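Tosov Garment Handling Package
Set-Up and Operation Guide, Revision 6
Steldale Automation Software

4. Configuring the bimanual fold sequence

4.1 Before you start

Complete the camera calibration in section 3 before changing anything in this section. The fold planner reads the calibration file once, at launch. If you recalibrate while the planner is running, restart it, or the old transforms stay in memory.

You need:
The Tosov planner and the Gellau perception server, both at the same release level
Write access to the cell configuration folder
A saved table plane for the work surface
At least one garment profile loaded (trousers, polo or flat cloth)

CAUTION: Keep hands and loose clothing out of the reach of both arms whenever the planner status is ARMED. The software stop button in the operator panel does not replace the hardware emergency stop.

4.2 Starting the perception server

1. Open a terminal on the cell computer and start the Gellau server. Wait for the line "streams ready" before going on.
2. In the operator panel, open Perception > Streams. The overhead stream and both wrist streams must show a green status dot.
3. Select the overhead stream and turn on Mask Overlay. The mask should follow the outline of the garment and leave arm shadows out. If shadows are picked up as fabric, lower Shadow Gain one step at a time.
4. Place the garment on the table and press Detect. The server returns a garment class, a long axis and a list of grasp candidates.
5. Check the class against the loaded profile. A mismatch blocks the planner with error 19.

For long garments, the profile sets grasp points at the two ends of the long axis. On trousers these are the waistband and the hem, one for each arm.

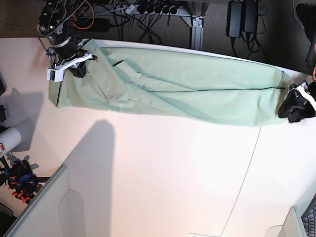 The distance between the two grasp points is passed to the planner as span_mm. The planner compares this value with max_span_mm in the cell file, which is set to 1,525 at installation. Do not raise it without running the reach check in section 7. A span over the limit causes the planner to move both grasp points inward along the axis until the limit is met.

Note: Tension control stays off until both grippers report contact. If only one reports contact, the planner holds position and waits for the timeout to run out.

4.3 Setting grasp verification

Grasp verification uses the wrist streams. It estimates how much cloth lies between the finger pads and how many layers were picked up.

1. Open Grasp > Verification and choose the arm to be set up.
2. Press Test Grasp. The arm picks at the highest-ranked candidate, lifts, and stops.
3. Compare the wrist view with the layer estimate in the side panel. Bunched cloth and deep folds between the pads tend to raise the estimate.
4. If the estimate is too high, increase Fold Rejection. If it is too low, increase Edge Weight.
5. Repeat from step 2 until the estimate matches what is held.
6. Press Save to Arm, then repeat the procedure for the other arm. Values are stored per arm and are not shared.

Note: Strong light on a white background can wash out the cloth boundary on pale fabrics. Fix the wrist camera exposure by hand if the boundary flickers in the overlay. 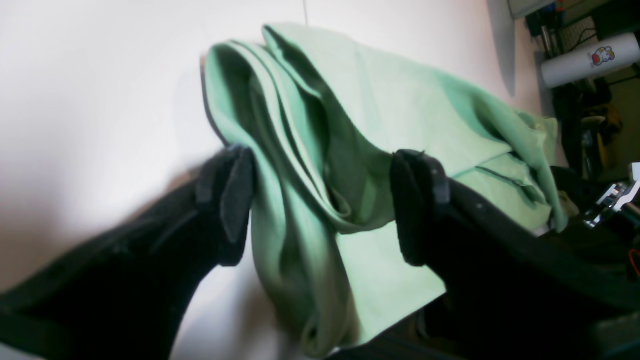 4.4 Setting pick-and-hold for collars

The polo profile uses a different primitive. One arm pinches the cloth near the collar while the other presses down close by, which limits how far the rest of the garment slides.

1. Load the polo profile and confirm that Primitive reads pick_hold.
2. Set Hold Arm to left or right. Auto chooses the arm with more joint clearance.
3. Set Hold Offset. Small values keep the hold point near the pinch but raise the chance of a collision stop between the two grippers.
4. Set Finger Gap so that the fingers close on a thin layer. Start from the profile value.
5. Run the sequence at low speed with Step Mode on, and confirm each stage in the panel.

CAUTION: The collision model includes the gripper housings but not cables or added brackets. Enter these under Cell > Attached Geometry before leaving Step Mode.

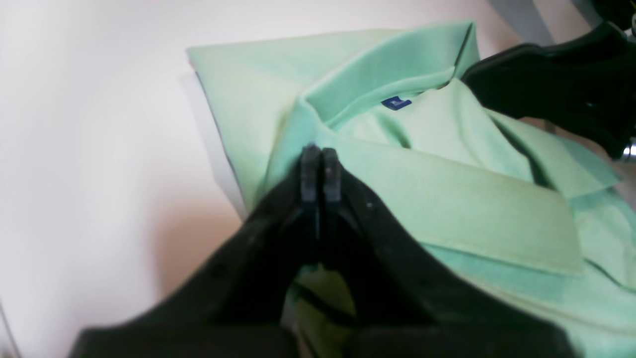

TROUBLESHOOTING

Error 19, class mismatch
The detected class differs from the loaded profile. Spread the garment, press Detect again, or load the correct profile.

Planner stays in WAIT_CONTACT
One gripper has not reported contact. Check Finger Gap, then look at the contact signal in Diagnostics > Grippers.

Layer estimate changes between frames
Exposure is on automatic, or the stream is dropping frames. Set exposure by hand and check that the frame buffer is at 100.

Collision stop during pick_hold
Increase Hold Offset, or switch Hold Arm to the other side. If the stop repeats in the same pose, export the log and the cell file together and attach both to the support request.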